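Questions about the small printed table (Nandik model)

We receive many letters about this little table, so we have collected the answers in one place. If your question is missing, please write to us and we will add it.

What do I get in the box?

One square frame, four legs and a small card with the drawing. There are no screws, no glue and no tools. Each leg has its own thread and goes directly into the socket at the corner.

How big is it, and how heavy can I load it?

The frame is 168 mm on each side. It is a table for models, for a doll room or for a plant in a small pot. We tested it with 380 grams in the middle for one night and the ribs did not bend. More than this we do not promise.

In which order do I put in the legs?

Lay the frame on its back, so that the ribs and the four round sockets look up to you. Start with two legs at neighboring corners, then do the other two. Please put a cloth under the frame. The print is matte and it takes scratches easily from a hard table, and a dark cloth also helps you to find a white leg again.

Which end of the leg goes into the socket?

The end with the ribbed collar. The wider end is the foot, it has a round opening and it stays on the floor side. Some customers tried to push the foot into the socket and wrote to us that the leg is too big.
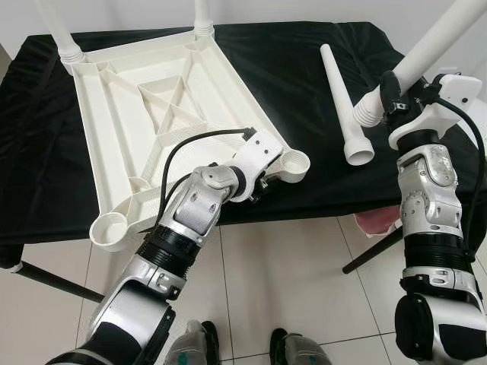
Hold the frame by the rim with one hand while you turn the leg with the other. If you hold it only by the thin ribs in the middle, the frame wants to turn together with the leg, and in the worst case a rib can crack.

The leg stops after half a turn. Is it broken?

Most probably it went in crooked. Take it out, set it straight up and turn it first backwards, very slowly, until you feel a small drop. Now the threads have met and you can turn forward. Use fingers only — pliers will eat the collar.

There is a bit of plastic hair inside the thread. What can I do?

It comes from the printing. An old toothbrush is enough. Please do not use sandpaper inside the socket, the leg will be loose afterwards.

My table stands on three legs and the fourth one is in the air.

Look if all collars sit fully down in their sockets. Usually one of them is missing the last quarter turn. If all four are tight and it still wobbles, write to us with your order number and we send a new leg for free.

Can I see the lines of the printing?

Yes, the layers are visible on the frame, mostly on the rim and ribs. We do not polish them. If you want to paint the table, take acrylic paint and keep it away from the threads.

Can I take it apart again?

Yes, as often as you like. Our oldest test table in the Keltia workshop was opened and closed over 2,000 times, and only one socket became a little loose. For moving or storing, we recommend to take all the legs out and wrap them separately.

Do the legs from the Drutov shelf fit also?

No, sorry. They look similar but the thread is finer. Please do not force them.

Contact: Keltia Workshop, customer desk | © Keltia 2018 | Last change 18/12/2018 | Back to top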